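Against Pruning the Demonstrations

Wednesday, November 23, 2022

The usual advice for a teleoperation dataset is to record more than needed and delete the ugly parts. I think the second half of that advice is wrong, or at least applied far too early.

Consider how a demonstration gets made. An operator drives the arm through a task with a leader device or by holding the wrist directly. The operator has eyes, a neck and a chair that can be moved. The policy has whatever the cameras record. Pruning is done by people who judge a clip by whether they can tell what is going on, and that test has little to do with what the policy must handle at run time.

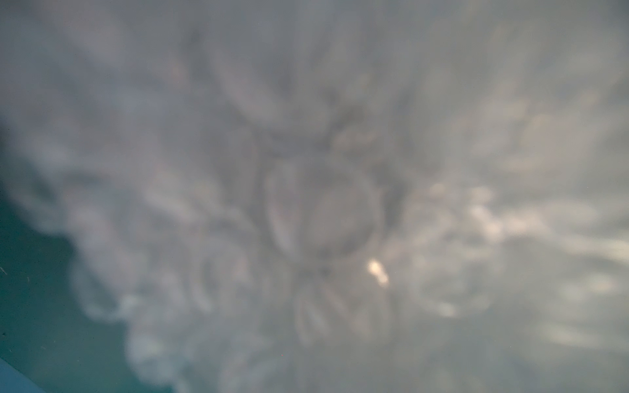
Close-range views from the wrist are the first to go under any pruning rule I have seen. The Zirnetti scripts score each image for sharpness and drop the lowest; Soylu lets the reviewer do it by hand, with the same result. A view with no sharp edge in it, pale gray streaks over most of the field and a patch of teal down the left, scores close to zero. I could not name the object from it. It still carries a boundary between two colors, a direction in the streaks and one bright highlight, and a network can use all of these. Delete such views and the policy meets its first one during deployment, with the gripper already committed.

We kept 3795 episodes in the Jonard set without a sharpness filter. Two operators recorded them, and 300 were held back for evaluation. I make no claim that the blur improved anything, as we have not run the ablation. My claim is narrower. A filter changes the distribution, and a change to the distribution should be argued for and logged like any other.

Operators should also be shown the wrist stream while they drive. On the Zellix rig it was hidden by default, and people learned to approach from angles that suited their own view across the table. With the stream on screen they slow down where it goes vague. That hesitation belongs in the data. Trim it out and the record says the last stretch of an approach is as easy as the first.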